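Venthorpe Church to Host Author of Book on Doubt and Prayer

Yareli Cuautle will read from her first book, Asking in the Dark, at Trarnell Chapel in Venthorpe on Sun 29 January, following the morning service. Admission is free and no ticket is needed.

The book, published by Kinyua Press, looks at what happens to prayer when a believer is no longer sure anyone is listening. Cuautle works mostly from the Psalms of lament, with long sections on Job and a shorter one on the silence of Holy Saturday. She argues that churches have been too quick to treat doubt as a stage people should pass through, and that the Bible gives complaint a regular place in worship.

"I kept meeting people who had stopped praying because they thought they had to feel certain first," Cuautle said. "The Psalms don't ask for that."

Cuautle served five years as a hospital chaplain before she began writing. Two of the chapters grew out of talks she gave to other chaplains, and they keep the informal tone of those talks. The rest of the book is more closely argued, with 41 pages of notes at the back.

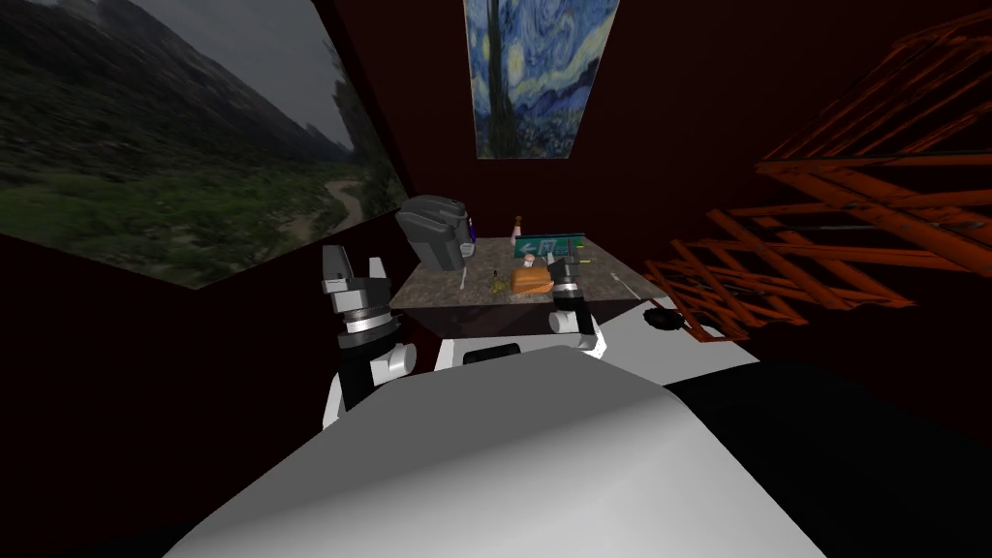

The reading will be followed by a discussion led by members of the chapel's Sunday study group, which has been working through the book one chapter at a time. The group plans to finish in May and will then move on to Ecclesiastes. New members can join at any point, and the church library has copies to lend.

Books will be on sale in the entrance hall, and Cuautle will stay to sign them. Lunch will be served after the discussion. The chapel is at 613 Vorko Street, with parking behind the building and a step-free entrance on the north side.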